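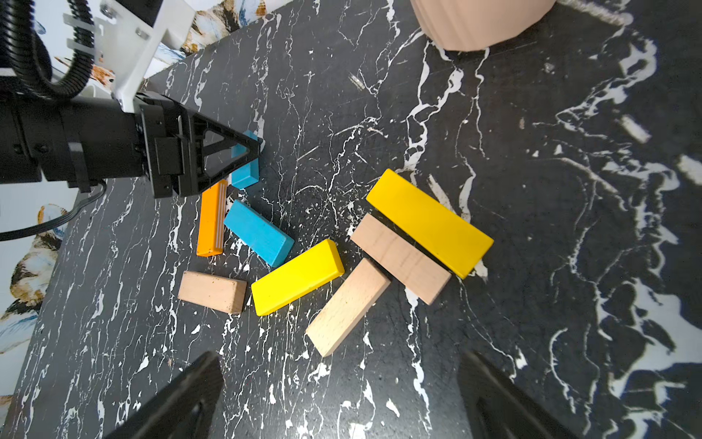
About Pimach

Pimach is a toy library and after-school program on the ground floor of the old Nemen building. Families borrow toys, games and puzzles from us the way they would borrow books, and on weekday afternoons children from the nearby schools come in to play, do homework and have a snack.

How we started

Florencia Sepúlveda opened Pimach in two rented rooms with a few shelves of toys from her own house and her sister's. She had been teaching kindergarten and kept meeting parents who bought a big set in September and had it in a closet by winter. The first members paid by the month and wrote their loans in a notebook by the door. We still have the notebook.

The second room became the afternoon program after parents asked if their older kids could stay while they worked. Bảo Đinh came on to run it and is now our program director. When the print shop next door closed we took over that space too, which gave us a proper kitchen and a second bathroom.

The collection

We have 569 items on loan or on the shelf. The largest group is building sets, followed by board games, wooden puzzles, dress-up clothes and ride-on toys. Ride-ons go out for two weeks and everything else for three. You can renew once by phone or at the desk if no one is waiting.

Every item has a card listing its parts. We go over the card with you when the item goes out and again when it comes back. A missing piece is not a fine. Tell us which one it was and we will look for a match in the spare parts drawers. If a set can't be used without the missing part, we ask for half of what it cost us.

We take donations of toys in working order. Please call first for anything larger than a shopping bag. We can't take stuffed animals, car seats or anything with a battery that doesn't come out.

Membership

There are 152 member families at present. A membership covers one household, with up to four items out at a time. Grandparents who look after children during the week can be added to the same card. Schools and home daycares have their own membership, with longer loans and up to ten items.

The afternoon program

The program has 56 places for children from kindergarten through fifth grade. Doors open when school lets out and pickup is by 6:00 p.m. Homework comes first for the older group, then free play, and outdoor time in the Kekana Street yard if the weather allows. On Friday there is no homework hour and the kitchen is open for baking.

Places are given out in order of application, with brothers and sisters of enrolled children first. The waiting list for kindergarten is usually the longest.

Staff

Florencia runs the library and does the buying. Bảo hires and trains the afternoon staff, all of whom hold current first aid certificates. The accounts and the website are handled by Prunari, a small office upstairs from us.

Visiting

You don't need to be a member to come in and look around. The entrance is on the yard side, with a ramp to the left of the steps. Strollers can be left in the hallway.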